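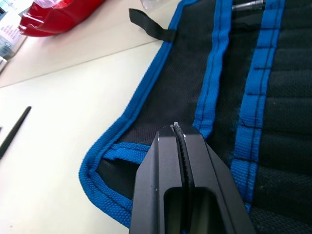
Figure 3. Black tool roll with a blue woven edge binding, stitched parallel to the edge in dark thread; rounded corner at lower left.

4.2 Edge bindings and seam failure

Most of the damage recorded in the survey was found at the edges of the articles and very little of it in the main panels. Of the 558 articles examined, those with a cut edge enclosed by a folded ribbon or tape (Figure 3) form the largest group, and the remarks in this section apply to that group unless stated otherwise. Articles with a turned and stitched hem are treated in Section 4.3. Heat-sealed edges were too few to support any comparison.

Three kinds of failure were separated during inspection. In the first, the sewing thread breaks while the tape and the panel stay intact. In the second, the tape itself wears through along its outer fold. In the third, the panel fabric slips out from under the stitch line, leaving an open pocket between panel and tape. The third kind was often missed at the first reading because the tape continues to cover the opening. Keane and Lindholm therefore read every article twice, the second time with the tape bent back by hand over a rod, and the figures used below are those of the second reading.

Thread breakage was the most common failure on straight runs. It usually began at the start or end of a stitch line, where the back-tack was short or missing, and moved inward. Articles from the Tandmont stores, which had been sewn with a longer stitch, tended to open over a greater length once the first stitches had gone. The Sakai articles were sewn more tightly and opened over short distances only, but in several of them the panel was perforated along the needle holes. We did not find a stitch length that avoided both problems, and the sample was not built to look for one.

Wear at the outer fold depended mainly on how the article was stored. Rolled articles kept upright in bins rubbed against the bin floor on one edge, and that edge wore well before the others. Flat articles stacked on shelves showed more even wear. Coarse ribbons kept their shape longer than fine ones, although the raised yarns on a coarse ribbon are also the first to be cut by a rough surface. Tape color was noted at intake for identification and was not used in the analysis.

Slippage from under the tape was concentrated at corners. Where a tape is taken around a rounded corner, its outer fold must cover a longer path than its two inner margins, and the inner margins gather. The operator can ease this excess in or let it fold. If it folds, the presser foot rides up and the stitch line may run closer to the margin for a short distance. The amount of panel held under the stitches is then reduced at the point where the article is most often gripped and pulled. In the bound group, 38 articles had slipped at a corner and had no other fault. Square corners, which are normally mitered, failed less often in this way, but the miter itself came open in a number of cases.

Open panel fabrics need a separate comment. In a mesh or other open structure, the needle may pass through a gap without catching a yarn, so that the number of stitches in a seam overstates the number that carry load. For these fabrics the margin under the tape should be wider than is usual for a closed weave. The Porkus work instructions ask for a margin of 10 mm on all fabrics, and this was met on straight runs in nearly every article checked. It was met less reliably at corners, for the reason given above.

Repair records were available for some 60 articles, kept by Myklebust at the Flavudell workshop. Most repairs consisted of a second line of stitching laid beside the first. This restored the edge where the thread alone had failed. Where the panel had slipped, the second line often caught only the tape, and the same corner came back for repair. Giannakopoulos has suggested unpicking the tape past both ends of the curve and trimming the panel before it is sewn again. The method takes longer, and the records contain too few cases to judge it.

Two limits of the data should be noted. Age at inspection was known only by year of purchase, so length of service could not be told apart from intensity of use. Articles discarded before the survey are also absent, and if they were discarded for edge damage the rates given in Table 2 are too low. Sjöberg's discard log for the Tandmont stores, which was opened in June, will be used to correct for this in later work.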